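Ticket 159: Court records alerts arriving days late or not at all
Product: Enby newsroom alerts
Opened by: Trindside news desk
Status: Pending customer confirmation
Opened: July 2026

Customer wrote:

Hello again, and thank you for being so patient with us last time! We're a small crime and courts desk and we lean on Enby pretty heavily to tell us when something changes in a case we're following. Since the end of June the alerts for homicide files have been coming in very late. On the Sarıgül case we only found out that the hearing had been moved because the family's lawyer happened to call us (bless her), and by then we'd already had the wrong date on our site for two days. Email alerts for everything else, the fire calls and missing persons notices and so on, seem fine.

Things we've tried: signing out and back in, checking the spam folder, removing the Sarıgül case and adding it again. That last one brought in 11 old alerts all at once, which gave us quite a start.

Support replied:

Thank you so much for writing all that out, it really does help, and I'm very sorry about the wrong date. I've looked at your account and can see 64 followed cases. Your homicide list is set to go through the Sukier feed, and the other lists come straight from the court's own notices. Could you open Settings, then Sources, and tell me what it says next to Sukier?

Customer wrote:

It says "Waiting for renewal" in gray letters. We never would have looked there!
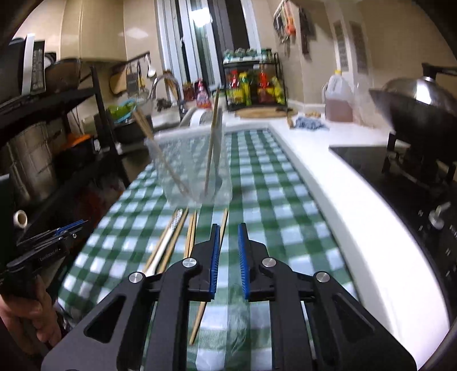

Support replied:

Wonderful, that's our culprit. The access key for that feed ran out, and Enby kept retrying quietly in the background when it should have put up a warning. I've sent a new key to your desk's shared inbox. Please paste it in, press Save, and give it 40 minutes to catch up. You may get another pile of old alerts while it does, so do check the date on each one before anybody updates a story.

I've also asked our developers to add a proper warning for expired keys. I'll leave the ticket open until you've had a chance to try the new one.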